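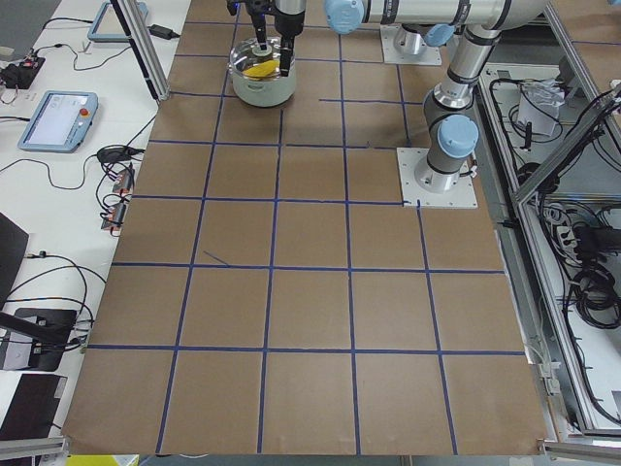

Rakiya Ezeani reckons I should have bought the second arm last and the cables first, and having read her comment on my May post three times now I think she's right. Her point was that everybody budgets for the arm and then pays for the rest out of whatever is left.

So, the rest! When I did the first spreadsheet there was one line for "bits". It had 65 pounds in it. I'd like to go back and have a word with myself. Power strips, extension leads, adapters, aluminium framing, mounting plates, bolts that were the wrong length and then bolts that were the right length. The framing alone came to 1,119 once Hughes had added delivery, and I had put it down as 1,000 because that was a nice number to type.

Some things were wonderfully cheap, though. Brown kraft paper and blue tape make a perfectly good marked-out worktop, and when the paper gets tatty you pull it up and lay some more. I'd priced a printed mat from Sotico before Marcus Dunleavy talked me out of it (thank you Marcus). The test objects are kitchen stuff, a clear pot and something soft and yellow to go in it, and I love that they cost next to nothing.

What I'd do differently for a two-arm table: draw it with the cables in. Two arms means two pendants, and both of them need somewhere to live. Mine have taken over the white side table and I've already started looking at brackets.

Next year's list so far is spare gripper fingers, a decent cable tray and 20 metres of trunking. Iolo Eynon thinks Mullell do a tray that clips straight on to the framing, so if anyone has used one please tell me whether it sags.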